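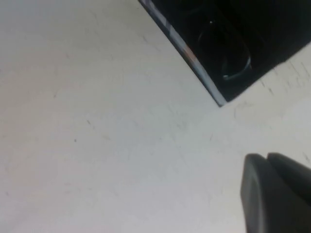

*The white table and the corner of the black bin, scuffs included.*

Hi again from the back room at Clestham! We're trying to decide if the white top stays as it is or gets a fresh coat in March, and I keep changing my mind.

I have a soft spot for the scratches, I'll admit. There are fine hairline ones, tiny specks, and a short dark mark like a dash that I keep wanting to rub out with my thumb. Gilmar Meireles says a bit of baking soda on a damp cloth would lift half of it, and Emerson Conceição says leave it alone, tables are for using. The black bin is a keeper either way – it's so glossy and dark that whatever you put in it nearly vanishes, and I love it against all that white.

Paint is the other question. Wellington Araújo got a price of 228 for the good hard-wearing stuff, and a whole new top from Bredholm came in at more than 800, so you can guess which one I'm leaning toward... 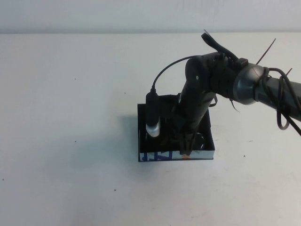 The plain pale wall is staying, by the way. I had a wild plan for dark green and everyone talked me down, and I'm glad they did, because the soft even light in there is the nicest thing about the room. If you've painted a work table before, tell me what you used and how long you let it cure! Benedikt Gisler swears by 36 hours between coats and I don't have that kind of patience.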